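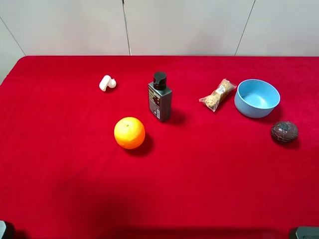
Rotes Tuch, helle Wand.

07.01.2026, von Nhi Lại

Heute Morgen die Heizkostenabrechnung aufgemacht. 1047 Euro Nachzahlung, zahlbar bis Februar. Ich habe die Zahlen mit dem Vorjahr verglichen und finde keinen Fehler. Am Nachmittag bei Van Beek angerufen, 13 Minuten Warteschleife, dann aufgelegt.

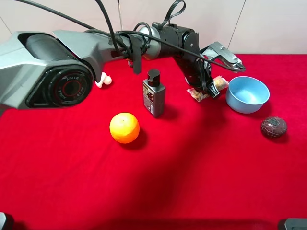
Abends

Jong-dae Woo war zum Essen da. Er rät zur Ratenzahlung und will mir seinen Brief vom letzten Jahr schicken.
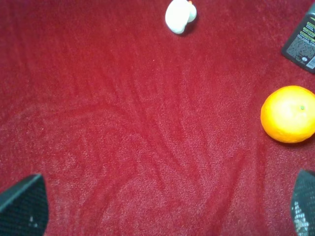 Den Widerspruch schreibe ich trotzdem, die Frist läuft ja noch. Danach Linsensuppe, zu viel Essig. Das Küchenfenster zieht immer noch, morgen Dichtungsband kaufen.

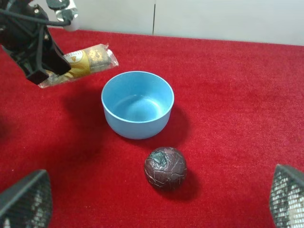

Lirkbridge, im Januar

Noch kurz am Schreibtisch. Auf dem Sparbuch sind 3000 Euro, es geht also. Um elf Licht aus.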